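Thursday, a bit after 4

Back on the sourdough starters. I promised myself I'd write this up before I forgot which jar did what, and I've already half forgotten, so going by the tape labels.

Three jars on the bench this time. Volska is the old rye one, Soler is the white flour one we split off it in March, and Jinau is the new one, built from nothing with whole wheat and tap water. (Yes, we name them. Numbers got mixed up twice and I wasn't going through that again.)

All three got the same feed this morning: 200 g flour, 200 g water, stirred with the long spoon and scraped down. I moved them off the windowsill because the sun was hitting Volska and skipping the other two, which made last week's notes pretty much useless. They're up high now, out of the draft from the door. 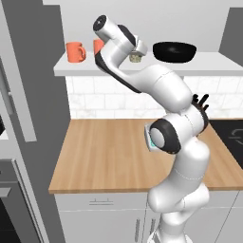

Simulated kitchen, white upper shelf.

Anyway, the rise. Volska doubled before lunch and had already started to sag when I got back to it, with that wet, sharp apple smell it gets. Soler was slower and prettier — nice dome, lots of small bubbles along the glass, smelled like yogurt. Jinau did its usual thing where it puffs up a little, thinks about it, and quits. I'm not giving up on Jinau yet! It's only had 2 proper feeds since I switched it to the coarser flour, and the last batch from Bosimach seemed dustier than what we had before, so I don't want to blame the jar for the bag.

Float test: Volska sank (past peak, my fault for the long lunch), Soler floated and stayed up, Jinau broke apart in the water.

Baked with Soler only. 2000 g total dough, enough for two big loaves and a small one in the leftover tin. I went wetter than usual and regretted it during shaping, it stuck to everything including my watch. Folded it four times, half an hour between folds, then left it alone. Crumb came out more open than last time, still a bit gummy in the middle of the bigger loaf. I think I cut it too early. I always cut it too early. Crust was great though, really dark on the bottom and blistered on the shoulders.

Stuff to change next time: drop the water a little, use the Soler jar an hour sooner, and write the feed time ON the tape and not on my hand. Also want to try Volska at half strength in a plain white dough, to see if the sour carries over or just gets lost.

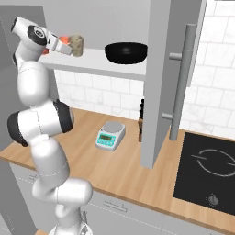
Soler added in pencil next to my crumb notes: gummy center is the oven and nothing to do with the cutting, give the big loaf ten more minutes and turn the heat down for the last part. Fine, I'll try it, though signing as the jar doesn't help me figure out who wrote it.

Flour left: more than 3000 g of white, hardly any rye. Need to order rye before the weekend or Volska goes hungry. Saved a spoonful of each starter in the fridge as backup, lids loose, labels facing out. Jinau gets one more feed tonight, with warmer water.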